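31/10/2018 – updo practice, Doltport salon

Third go at the low chignon with Annelore Görtz as my model, and it finally held! I used 7 pins instead of the usual fistful and set the crown on big rollers first – so much more lift at the back.
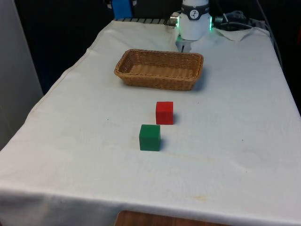
Her layers are short around the ears, so next time I'll twist those pieces in before I roll the rest. Fahad Zaidi wants to try it with a side braid for the February bridal class, and I love that idea. Must buy more fine nets.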